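February
By the Mapplebeck shop

The Mapplebeck Woven Placemat

We have been selling table things for a good long while now, and if there is one item in the shop that people come back for, it's a placemat. Plates get broken and mugs wander off to offices and never return, but a decent mat sits there through every breakfast and every homework session, and when it has finally had enough people want the same one again, in the same colour, please. So we were very glad when Zodska, who weave these for us, agreed to keep the pattern going for another year.

The Mapplebeck is a plain rectangular mat, 41 cm along the long side, with hemmed ends and a close, flat weave. It comes in Oat, Slate and a dark green called Trirnach, after the bay where we go on holiday (it rains there a lot, and the sea really is that colour). You can buy them singly or in packs of 2. We did try packs of six, but so many of you wrote to say you only needed four, or five, or one to replace the one the dog had, that we gave up and let everybody choose for themselves!
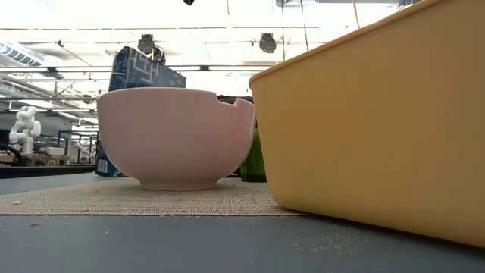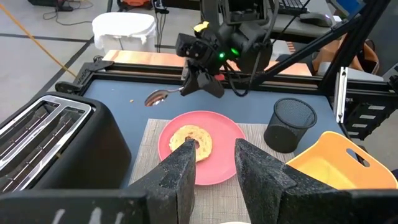
Choosing a colour is the part people ask us about most, and we do like being asked. Oat is the easy one and goes with nearly everything, old wooden tables included, while Slate hides tea better than anything else we've sold. If your crockery is on the soft side, pinks and creams and so on, we'd steer you towards something pale: a pink plate on a beige mat with half a toasted bagel on it looks like a proper breakfast, even if you've only got ten minutes to eat it. Trirnach is lovelier under white china, and at Christmas it comes into its own. If you can't decide, ask for the little swatch card and hold it up against your own plates at the time of day you mostly eat.

Looking after them is simple enough. Shake off the crumbs, wipe with a damp cloth, and leave the mat flat until it's dry. For a spill that has gone in between the strands, use lukewarm water with a drop of washing-up liquid and an old soft toothbrush, going along the weave and not across it. Please don't put them in the dishwasher or the tumble dryer. They'll take a warm plate quite happily, but for a casserole straight from the oven you'll want a proper trivet underneath, and the cork ones from Drideo are a good size for this.

Store them flat in a drawer if you have one. If you haven't, roll them loosely with the right side outwards, and any curl at the corners should settle overnight under a heavy book.

Zodska made 3000 for us this time, mostly in Oat. Trirnach is the smaller batch and we can't promise more before the autumn. Slate is back on the shelf now, with apologies to everyone who waited.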